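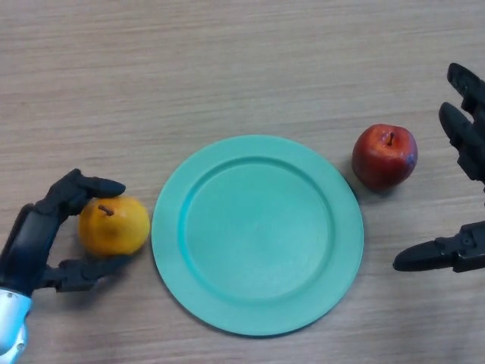 How many fruits should go on one plate?
One plate takes one large fruit or two small ones, with the rim left free all the way round. If the guests are many, lay out more plates and keep each of them simple.

4. Setting out the fruit plates

This section is for the person who prepares the breakfast table in the guest house at Kullevwood. It continues from section 3 (Cloths and cutlery). Please read it once to the end before you start, as some steps are easier when you know the next one.

4.1 What you need

- Round plates with a wide rim, from the lower shelf of the pantry
- Fresh fruit: pears and apples in autumn, other kinds by season (see the list on the pantry door)
- One soft cloth, dry
- One small bowl for fruit which is not good enough for the guests

Note: The bare wooden tables stay without tablecloth at breakfast. Wipe them along the grain and let them dry before any plate is put down.

4.2 Choosing the fruit

1. Take the fruit out of the crate one by one. Do not pour it.

2. Press a pear lightly beside the stem with your thumb. If it gives a little, it is ready to eat today. If it is hard, put it back for two more days.

3. Look at the whole apple, also from under. A small mark on the skin is allowed. A soft brown place is not allowed, and such an apple goes to the bowl for the kitchen.

4. Leave the stems on. Fruit without a stem dries out sooner at the top, and the guests find it less nice to look at.

5. Wash the fruit under cold water and dry it with the cloth. Small speckles on a yellow pear are natural colour and will not come off, so please do not rub at them.

Caution: Never use the blue spray from the cleaning cupboard on fruit or on plates. It is for the windows only.

4.3 Placing the plate

1. Put the plate down in front of the chair, 6 cm from the table edge. Gunther Gerlach has marked this distance on the wooden stick which hangs next to the door.

2. Check that the plate sits flat. If it rocks when you touch the rim, turn it over and look for something stuck to the bottom.

3. Wipe the well of the plate once more. On the turquoise plates fingerprints are easy to see in the morning sun.

4.4 Placing the fruit

1. Hold the pear at its sides or from below. Do not carry it by the stem - it breaks off, and then the skin is often torn too.

2. Lower it into the well of the plate and let go slowly. A round pear may roll a little until it finds its place, so keep your hand near for a moment.

3. When a guest has asked for a second fruit, put the apple directly on the table at the right of the plate. Leave a narrow gap between the apple and the rim, so that the guest can lift the plate without pushing the apple away.
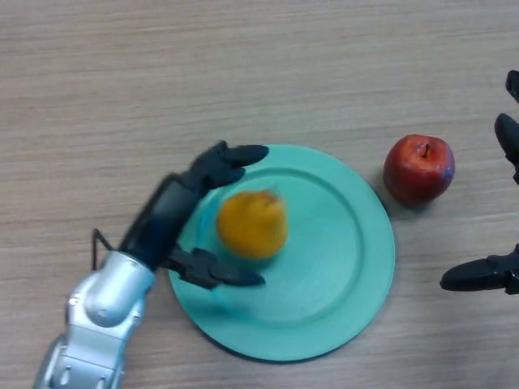
4. Turn the apple so that its best side faces the chair.

5. Go to the next place and repeat. In the big room there are 21 places when all the tables are in use.

Note: Anneliese Rothe prefers to finish all the plates first and bring the fruit afterwards. Both ways are fine, but please do not mix them in the same morning. Last April we had three places with an apple and no plate.

4.5 Knives

Pears and apples are served whole. A small knife goes to the right, with the blade toward the plate. If there is an apple on the table, the knife lies on the far side of it.

Caution: At places for children under 6 do not lay a knife. Ask the parents if they would like the fruit cut, and cut it in the kitchen.

4.6 After breakfast

1. Collect untouched fruit first. Wash it again before it goes back in the crate.

2. Stack the plates, not more than six in one pile. Higher piles do not fit under the shelf.

3. Wipe any juice from the table at once. Pear juice leaves a sticky spot, and on the light wood it becomes darker after some hours.

If the crate is less than half full, write it on the order sheet for Larkholm before noon. For missing or broken plates speak with Othmane Shehata.

Section last changed: 2nd September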